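The Pamov Fold

Lucie had 3632 practice folds on the drive and one idea left. Let the arm fling the cloth first, she said. Let the air open it up, and fold after that.

Sylvie loved it at once. "Like my grandmother with a bedsheet!" she said, and she was already typing.

They had spent all of November teaching Pamov to pinch a corner and creep along the edge – slow, careful, and wrong half the time. The new plan had two moves, a swing and a press, and Lucie wrote both on her wrist in pen so she could stop looking at the screen. 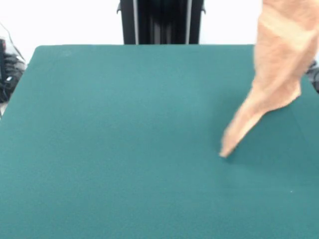
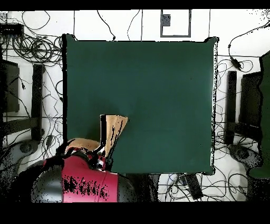

16 Tries Later

Wondimu came in with soup and forgot to put it down. The cloth went up, opened like a sail and landed nearly square, and then it did it again on the next run.

"How many good ones?" he asked.

"Fourteen! Out of 16!"

"Do 50," said Wondimu, "and then I'll believe you."

So they did 50. Somewhere past thirty Sylvie began to cheer for each one by number, and Lucie, who had promised to be home by supper, pulled her chair closer to the green mat and reset the count.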